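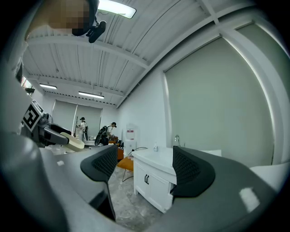
Chapter 7
From Hand Motion to Gripper Commands

In the previous chapters we assumed that the path of the gripper was already known. Somebody gave us a list of poses, and the controller had to follow it. In this chapter we ask where such a list can come from when a person shows the task by hand, and what the software must do with it before any arm is allowed to move.

The answer has two parts. The first is perception: from a stream of images we must recover the position and orientation of each gripper at every moment. The second is planning: the recovered path belongs to a human body, which has other joints and other limits than the arm. A path that is easy for the shoulder of a person may pass through a singular point of the machine, and then the joint speeds become very large.

We begin with the perception part. A square marker of known size gives four corner points, and from four corners we can compute a full pose, as was shown in Section 2 of the chapter on camera models. The method is fast and simple to test. Its weakness is also well known to everyone who has used it. When the marker is small in the image, or when it is seen almost from the front, two different orientations can explain the same corners nearly equally well. The estimate then jumps between them. A wide lens makes the problem harder near the border of the image, where straight beams look bent and the corner model must include the distortion.

For this reason we do not trust a single image. The Edet filter, which we develop in Section 7.3, combines the marker pose with measurements from an inertial sensor and rejects a jump that no human wrist could make. The reader should try to write the rejection test alone before looking at ours.

Throughout the chapter we use one recording from the Plultia set, prepared by Amarachi Onyeka at Flirkbridge. It contains 3000 images and the inertial data at 100 samples per second. The two clocks were not synchronized, and we left them so on purpose, because estimating the time offset is the first exercise.

The programs are written for the Sedent library. Readers who prefer another library will need a matrix type, a least squares solver and a way to read time stamps.

7.1 Frames and notation

We write W for the world frame, C for the camera and G for the gripper. The pose of the gripper in the camera frame is written T_CG. The transform from the marker to the gripper is fixed and must be calibrated once.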